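Ticket: gray sweatshirt, sleeves coming out of the dryer longer than they went in
Opened by: Beathag Lennox
Status: open

Hi again! So I ran the Grenditz on the delicate setting like you suggested, 55 minutes, and the body is fine but I swear the sleeves have grown. I hung it by the shoulders last time – maybe that did it? Pilling is no worse, at least. 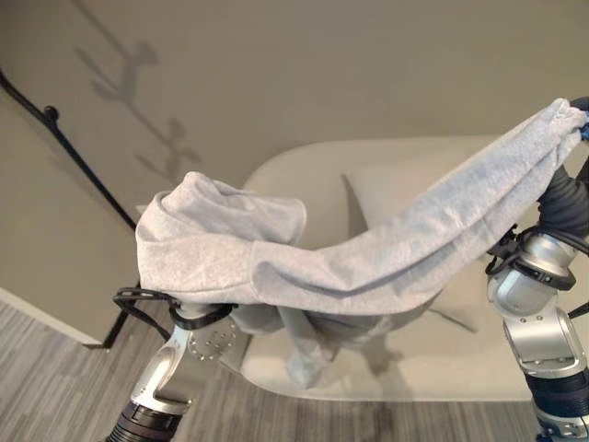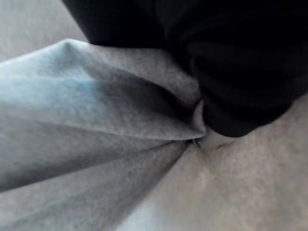
Light gray knit, creases and all.

Next I'm going to try drying it flat on the Divel rack and skip the dryer completely. I've also switched off the 600 spin, which my sister thinks is overkill (she irons socks, so whatever). Should I be steaming the cuffs too, or leave them alone? Will update in December if it's still acting up.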